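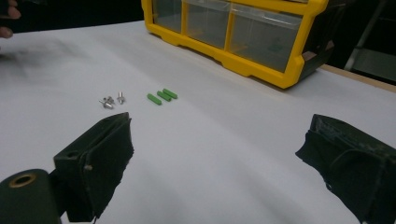
Deposit still held nine days after returning a rental car

I rented a convertible for a long weekend in November from the Marar desk at Drungate airport. The desk put a hold of 3000 on my credit card. I brought the car back with a full tank, and the man at the return lane signed the sheet with no damage marked. Nine days later the hold is still showing as pending and I can't use that part of my limit. The rental itself has already been charged. Do I call the rental company or the bank? I have another trip coming up and need the card for it.

posted by driftwood37

Rekha Ramasamy
Call the rental company first and ask one thing: have they sent the release, and on what day? Get the authorization code for the hold while you are on the phone. It is usually on your rental agreement too, near the card details.

If they have sent it, call the bank with that code. The bank can often drop the hold by hand once it has the code and the amount. Without the code you will probably be told to wait. My own hold at the Fernthorpe branch sat there for two weeks and then cleared the same afternoon I called with the number.

If they have not sent it, ask whether the contract has been closed. A contract can stay open for a toll or a parking ticket even after the main charge goes through. Ask for the closing invoice by email and keep your signed return sheet until all of this is finished.

For the next trip, check the deposit amount before you book. Open-top and luxury cars nearly always carry a bigger one than a regular sedan.

toplessin1988
Same thing happened to me in Drirkthorpe. I got back 2997 and they kept three for a toll. Took forever. I use a different card for rentals now.

pbk_miles
Just wait, it drops off by itself. Mine did. Don't use a debit card though, they hold your real money.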